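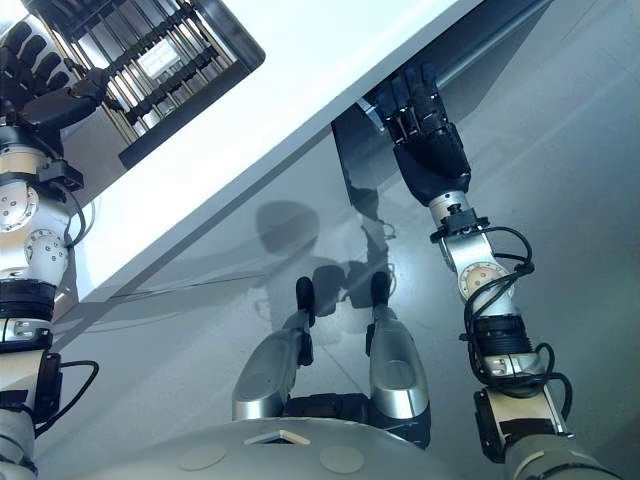

*The Dindel wire rack at the edge of the white table.*

# Dindel Wire Rack, silver bars with black frame

Okay, so this is the rack I get the most emails about, and it's finally getting a proper page of its own (last updated 26 June 2026, if you like to know these things). I've sold plenty of fancier stuff over the years and people still write to me about the rack!

It's a simple thing. You get parallel metal bars in a silver finish, held in a black frame, and the gaps are open enough that light comes straight through. I like that part more than I expected to. My old one was a solid plastic tub affair and it sat on the counter like a boulder, and this one just doesn't take over the room the same way, especially on a white top.

I keep mine right at the edge of the table, set at a bit of an angle, and I've used it for dishes, for mail, for seed packets one spring, and for a stack of cutting boards I didn't know where else to put. Small flat things stand up nicely between the bars. There's a little white rectangle tucked into it in the photo, so you can get a feel for the size of the gaps next to something small.

## What you get

- One Dindel wire rack, put together and ready to use
- 4 stick-on feet (put them on before the first wash, the glue likes a clean frame)
- A folded care sheet

## Washing and looking after it

Warm water, dish soap, a soft brush. That's my whole routine. I run the brush along the bars lengthwise and then give the black frame a wipe with a cloth. Please don't use steel wool on the frame — I did it to a returned one to see what would happen and it went patchy right away. If you've got hard water you'll get white spots on the silver after a while, and a splash of vinegar takes those off. Rinse it well afterward.

If one of the feet comes loose, write to me and I'll mail you a new set. I buy them by the bag from Sriwong and I have 600 of them in a drawer, so really, just ask.

## Where to put it

Any flat top works. I'd leave a finger's width between the rack and the edge of the table if you've got kids running past, and I'd put a towel or a tray under it if you're drying dishes, as the rack doesn't come with a drip tray. I've been asked for one so many times! Somkiat Prasertsri, who does our metal orders, is working on a shallow tray to match, and I'm hoping to list it in August. No promises on the color yet (I want white, he wants black).

## Ordering

Order code is 387. We have it in one finish only, the silver and black, and I'm not planning on others. Orders leave here within 3 working days. I pack every rack in a plain box with paper, and if a bar shows up bent, send me a picture and I'll get a replacement out to you without making you ship the first one back.

Returns are fine if it's clean and you've still got the feet.

## Goes with

The Provex cutlery cup hooks over the long side of the frame, and it's the add-on I'd pick first. The Boltix wall rail is for people who want to hang their mugs and keep the rack for plates. I'd measure your wall before ordering that one, it's longer than it looks on the page and I've had a few come back.

Got a question I haven't covered? The contact form comes straight to me and I usually answer in the evening, after the packing's done.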